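Notebook > Workshop diary > Money

The wish list, and what's left of it

25 February 2022 | by the bench diarist

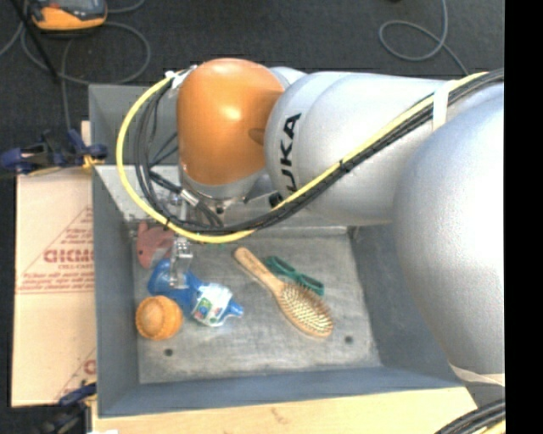

The equipment form has to go in by the end of the month and I have spent most of today moving the same money between the same boxes. Last year I filled it in the night before and we ended up with a very nice cupboard. This time I started early, so I can be unhappy about it for longer.

Top of the list is a new gripper. I have two quotes. Zondel want rather more than I'd hoped and will deliver in 12 weeks. Vorska are cheaper until you reach the second page, where the mounting plate, the cable and the software licence are all sold separately, as though one might buy a gripper to put on the mantelpiece. I rang to ask if the licence was yearly. It is yearly. The man sounded sorry about it, and then asked if I'd like to hear about the support package.

Second line is cables. I put down a proper dress pack, the sort with brackets and a sleeve, and the price made me go and have a biscuit. For now the arm wears its wiring on the outside, with a cable tie, a strap and some white tape. I've costed more tape. It came to so little that the form rounded it down to nothing, and I now have a line in my budget which officially doesn't exist.

Then there are the things for it to pick up. I asked for a small sum for "test objects" and got a note back wanting to know what those were and if we could borrow them. So I had to write a paragraph defending a hairbrush. I explained that bristles are difficult, that soft toys are difficult in another way, and that a see-through bottle is worse than either. I read it over at lunch and thought it was the best thing I'd written all year. I've asked for 55 pounds. I expect to get half of it and a link to a charity shop.

The bin is staying. Acuña make a lovely one with a replaceable floor and I had the catalogue open at that page for a good while. Ours is scratched all over and held by clamps, and I can't think of a sentence that makes scratches sound urgent. I did look up what the clamps would cost to replace with a fixed frame – about 6 times what the clamps cost, before anyone has drilled anything.

Oria would lease us a second arm. I've put that on a separate sheet, at the back, under "future years", where I put it in October as well. The monthly figure isn't silly. The trouble is it needs its own table, its own floor space and its own safety check, and I'd have to fill in another form to find out who does those.

Total so far is over the limit by one gripper. Tomorrow I'll take out the spare fingers and see how that looks, then ring Zondel and ask if the price includes carriage, having forgotten to ask the first time. Need to find the old purchase number too. It's probably in the cupboard.

4 comments | 9 shares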